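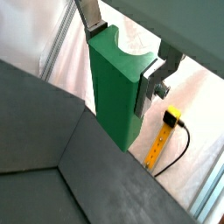
How to write a topline over somebody else's track

I wrote my first topline in a laundry room in March, singing into my phone over a beat Ryan Mottram had sent me, and I've been hooked ever since. If you play a bit of guitar or piano and have only ever written songs from scratch, try this! The chords are already there, the tempo is already there, and your whole job is melody and words.

What you need

A track with no vocal on it, a pair of headphones, and anything that records. I use Sketumell on an old laptop, but a phone is fine for the first few goes. Pick something with a clear verse and chorus. Long ambient pieces are lovely but they're hard to start on.

Step 1: Listen twice with your hands off everything

Don't hum. Don't write. The first time through, just enjoy it. The second time, jot down where the sections change and how many bars each one lasts. Find the key as well, if you can, by picking out the bass notes on a keyboard.

Step 2: Sing nonsense

Hit record and sing whatever comes out — vowels, half words, the name of your street. Do the whole track start to finish, then do it again without listening back. I aim for 10 passes. The first 2 are usually me copying whatever was on the radio that morning, and somewhere after that the good stuff starts turning up.

Step 3: Go through the takes and steal from yourself

Leave it overnight if you have the patience (I rarely do). Then play everything back and mark any phrase you'd happily hear again. Beryl Oakley, who got me into writing, keeps a notebook of time stamps with a star beside her favourites, and I've copied her system completely. 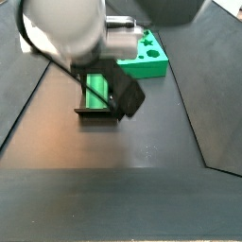 Step 4: Build the chorus first

Choose your strongest phrase and repeat it. Then change the ending the second time around so it lands somewhere new. Try to get the highest note of the song in here, and keep the verse a few notes lower so there's room to climb. If the chorus feels crowded, take syllables out before you touch the melody.

Step 5: Fit words to the vowels you sang

Listen to your nonsense again. If you sang a big open "ah" on the long note, look for a word with that sound: heart, far, dark. A tight "ee" up high can be tough on the throat, so swap it if you're straining. My song Scanlon started as a mumble that sounded like "scan along", and the title just stuck.

Step 6: Record a rough demo and send it back

Keep it plain, with one lead vocal and maybe a harmony in the chorus. Label the file with the title, tempo and key, and agree on the writing split with the producer before anybody else hears it.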